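24th August, still in Hatondale

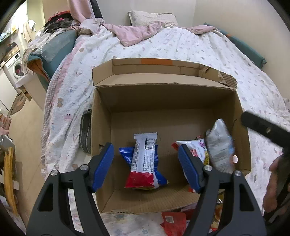

So how long does it take to learn to swim front crawl when you're a full-grown adult? Longer than the leaflet says. The leaflet at the Ilness pool promises "confident front crawl in 7 lessons," and tonight was lesson 9 and I am still coming up with a nose full of water every third breath.

But! I did a whole length. A real one, wall to wall, no feet down, no grabbing the rope. I wasn't even planning to. I only meant to go as far as the ladder, and then the ladder went by and I thought well, I'm still alive, keep going. When I touched the tiles I wanted to yell, but everybody else in the lane was doing their fancy turns and it didn't seem like the moment. So I hung on to the gutter and grinned at the clock for a while.

The breathing is the part I can't get. My left side is fine, or fine enough. On the right I lift my whole head up like a turtle and my legs sink, and then I'm basically swimming uphill. The teacher says to keep one goggle in the water. I have been saying it to myself all day — one goggle, one goggle — doing dishes, waiting for the bus, probably out loud on the bus too.

Speaking of the bus, I missed the 1510 again (I've started writing times the way the timetable does, what is happening to me) and had to take the slow one that goes all the way around by Ivitz. It's a pretty ride, I'll give it that. The sunflowers out there have mostly hung their heads and the corn is taller than the bus stop. I ate my banana too early and was starving by the time I got in the water, so that's a lesson for next week.

There's a lady in the slow lane who is 78 and swims like she's out for a stroll. She told me in the showers she didn't learn until she retired. She also told me my suit was on inside out. Both useful things to know! I've been thinking about her all evening. I kept telling people I'd left it too late, and there she is doing backstroke with her eyes closed.

My shoulders are killing me. I had soup and toast and then more toast, and I've hung the towel over the bathroom door where it always drips on the mat. Must buy new goggles, the strap on these is going and they leave rings around my eyes that last till bedtime.

The pool shuts for cleaning at the start of September, so I only get a couple more tries before the break. I'd love to do two lengths in a row. I'd settle for one on purpose.

Also need to call about the gutters, and find out if the library book is overdue (it is). My hair smells like chlorine and I'm too tired to wash it again. Going to bed.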